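Can a robot learn to tidy a shelf by copying you?

By Shadi Najjar

We use cookies to remember your reading level. Accept all | Change settings

You have probably seen a video of a robot folding a towel or making a cup of tea. The music is cheerful and the robot never drops anything. Before you ask for one for your birthday, have a look at how long the video is. Then ask how many goes it took to get it. The people who made the video hardly ever say.

I write about machines for Norkcombe, and I get sent a lot of big promises. The one on my desk this week says that robots will soon learn jobs at home "just by watching". So I wanted to know what the watching is like.

A robot has no idea what a cup is. It doesn't know that a cup can tip over, or that a book is heavier at one end if you pick it up badly. One way of teaching it is for a person to do the job first, using grippers held in the hands. A gripper is the part that does a robot's grabbing. Most have two jaws that open and shut, a bit like kitchen tongs. If the person does the job with grippers, the robot gets to learn from something shaped like its own hand.

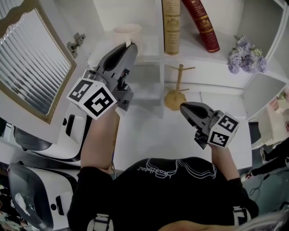 Try this at home. Take two pairs of tongs and ask a grown-up for a plastic cup and an old paperback. Now move them both from one end of a shelf to the other. You'll find the cup is fairly easy. The book is horrible! It swings round, it slides, and it wants to fall open. Your fingers would sort that out without you thinking, but tongs can't feel anything.

That is my first worry about the big promise. A gripper with two jaws is a very simple hand. You have five fingers, and skin that tells you when something is slipping. When somebody says that a gripper is "as good as a hand", ask them to do up a coat with it.

My second worry is about knowing where the gripper is. The computer needs to work out where each jaw was at every moment, and which way it was pointing. Some teams stick on patterns of black and white squares, which a camera can pick out easily. Some put a camera on the gripper, and some put one on the person's head as well. Each of these has a problem. A pattern is no use if your arm is in front of it. A camera on your head looks where you look, and people look away all the time. A camera on a gripper gets very close to the job, but it can end up staring at the ceiling.

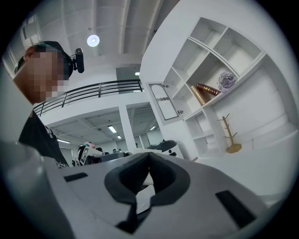

So which is best? I asked Remzi Başaran, an engineer at Dallwood who compares grippers for a living. He wouldn't pick a winner, and I liked him for that.

"People want me to say one camera beats the others," he told me. "I can only tell you which one was better on that shelf, on that day."

He and his team ran a test in July with a gripper called the Tustideo. They recorded 4000 goes at moving small things about, and threw away 1330 of them. Sometimes the camera had lost sight of the jaws, and sometimes the person had simply made a mess of it. Then a robot had 40 tries at the same job, and managed it in fewer than half. Nothing about that was in the advert.

I'm not saying it's all rubbish. Machines do get better, and a robot that could put things away would be a great help to somebody who finds reaching or bending hard. But a shelf with only a few things on it is much easier than the shelf in your bedroom. Mine has a sock on it, three chargers and half a model aeroplane.

Next time you see a clever robot video, ask whether it has been sped up, and whether anyone moved the objects into just the right place first. If you can't find the answers, write to the company. I've written to two and I'm still waiting.

Shared 168 times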